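Torcombe Tidy list
Subject: Re: Small parts on one big table, how do you keep track?

On the Torcombe list, another member wrote:

> We've just moved into a smaller workroom and everything now has to
> happen on a single table. Sorting, repairs, wrapping, all of it. By
> four in the afternoon I can't find my pliers. Do people really clear
> down between jobs, or is that something from books? Also, does
> anybody use plain boxes, or do you buy the divided trays? I have a
> shelf, no drawers, and not much patience.

Oh, I love this question! I've been a one-table person for years now and I'd never go back to two, even if you gave me the room. With two tables I just had twice the surface to lose things on.

So, yes, we do clear down between jobs, but only sort of. What I do is clear the middle. The edges can stay a bit wild (pliers, tape, whatever came out of my pockets) and the middle belongs to the job. When I finish, anything in the middle either goes in a box or goes to an edge, and then at the end of the afternoon the edges get done too. It takes me 7 minutes with the radio on. If I try to do the whole table between every job I get cross and stop bothering by lunch.

Boxes: plain white cardboard, every time. I did buy the divided trays once, from Givater, and they were perfectly nice, but my bits never matched the compartments. Either one long thing had to lie across three of them or I had a dozen tiny things rattling in a space meant for something bigger. With a plain box you just put the thing in and close the tab. I write on the end in pencil so I can rub it out and use the box again. I'm on my third or fourth label with some of them and they're holding up beautifully.

I buy them flat, 30 to a bundle, and fold up 20 at a time. The rest live behind the shelf. Do make sure they all have the same footprint, because then they stack, and since you have a shelf and no drawers you're going to want them to stack!

The other thing I'd say is go for a light tabletop if you have any choice in it. Mine used to be a very dark stain, which looked lovely and swallowed every black screw I ever dropped on it. Pale wood is so much kinder. Darker bits show up against it straight away, and so do tools with colored handles. If your pliers have plain metal grips, get a pair with bright plastic ones, or dip them. Mine get put down at the left edge of the table every time, handle pointing in so I can grab it without looking. I can't tell you how happy this makes me.

A couple of pictures. The white box is in the first one and a blue handle is up in the corner of the second:
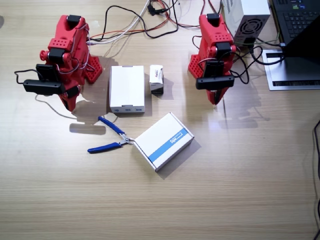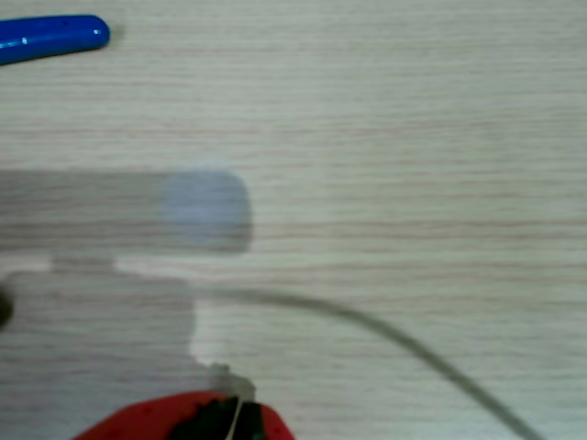

On cables, which you didn't ask about but will get to: keep them off to one side and let them have their loops. I used to coil everything tight and tie it, and then spent half my life untying. Now there's one side for cables and I don't put small things down there, ever.

Wrapping is the one job I'd move to the end of the day if you can. Paper gets everywhere and hides things. I lost a whole bag of Kassab hinges under a sheet of brown paper once and ordered more before I found them. (I still have both bags, if anyone on the list wants some.)

Do write back and say how you get on! I'd love to know how long your shelf is, too, because I have thoughts about shelves.

Reply from Golus:

I'd go the other way on the edges. In a small room they're where people walk past, and I've had more things knocked to the floor from there than I've ever lost in the middle. I keep 4 shallow lids along the back and everything loose goes in one of those. Agreed on plain boxes, though, and I'll happily take the hinges.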